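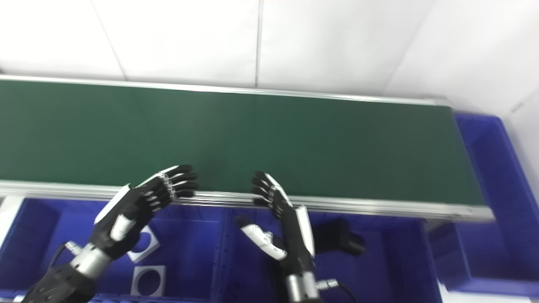

Contents Preface Part One Part Two Glossary Index

Operations Basics > Part Two: Moving Things > Chapter 6

Chapter 6
Waiting in Line: How Work Flows and Where It Gets Stuck

Think about the last time you stood in line for a sandwich. Maybe the person taking orders was quick and cheerful, and you had paid within a minute. Then you stood by the counter for ages, watching one cook build every sandwich in the shop. Congratulations – you have already met the main idea of this chapter!

Every process, from a bakery to a blood lab, is a chain of steps, and the steps rarely run at the same speed. The slowest one sets the pace for all the rest. We call it the bottleneck, and learning to spot it is one of the great pleasures of studying operations. Once you know what to look for, you will find bottlenecks in airports, in school cafeterias, and in your own kitchen on a holiday morning.

A mail-order seed company called Zomton makes a good first case. In April, its busiest month, the packing room in Bragança was falling further behind every day. The manager, Nivaldo Dantas, had already paid for a faster belt between the picking shelves and the packing tables. Orders reached the tables sooner than ever, and they piled up there. Customers waited just as long as before.

Dantas asked a former classmate, Emmanuel Nyamweya, to spend a day watching the work. Nyamweya brought a stopwatch and a notebook and wrote down how many orders each step could handle in an hour. Picking could handle 40. Packing could do the same. Labeling, which was done at a single desk with a single printer, could handle only 22.

So there it was, plain as day. A faster belt could never help, for the belt was already waiting on the label desk. Zomton put in a second printer and moved one picker over to run it, and the 269 orders left over from the week before were gone in 2 days.

Notice how cheap the fix was compared with the belt! We will come back to Zomton in Section 6.3, where the bottleneck moves to a new place (they love to do that) and Dantas has to start looking all over again.

Key terms in this chapter
bottleneck, capacity, cycle time, throughput, work in process, idle time

Before you read
Pick a process you go through every week, such as doing laundry or getting a haircut. Write down its steps in order and guess how long each one takes. Keep your list handy – you will need it for the first activity.

6.1 Measuring a Step

Let's begin with the stopwatch. The cycle time of a step is the time between one finished item and the next. If a baker frosts a cake every six minutes, the cycle time is six minutes and the capacity is ten cakes an hour.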